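Progress report to the Grevholm Fund
By the Larness Household Support project

Thank you, as ever, for your patience with us over a winter that did not always go to plan. The wash vouchers have now reached 249 families, and we are so pleased with how quickly word got round (mostly through the schools, bless them).
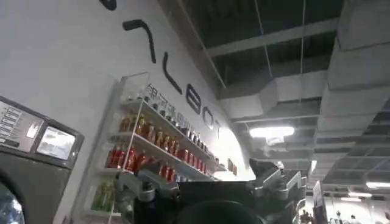

Families told us early on that cost was only part of the trouble, and that getting across town with two bags and a toddler was the rest of it. We have therefore added bus fare to each voucher. Many parents also asked for help with the settings, and a panel with that many small labels and buttons is a lot to take in at first, so we are writing a one-page guide in plain words.

Of the 807 vouchers printed, 567 have been used, and the remainder stay valid through May. 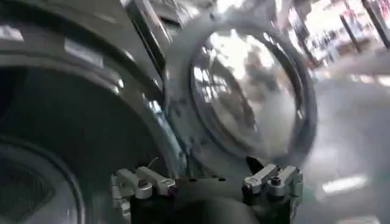
Trilberg, 5 March 2021

Our second site is a little behind, I'm afraid. The lease took longer than we had hoped, but it is signed now, and 4 local schools have agreed to hand out vouchers there. We would love to talk with you about carrying the unspent travel money forward.

Contact: Larness Household Support, Trilberg office | © 2021 | Back to top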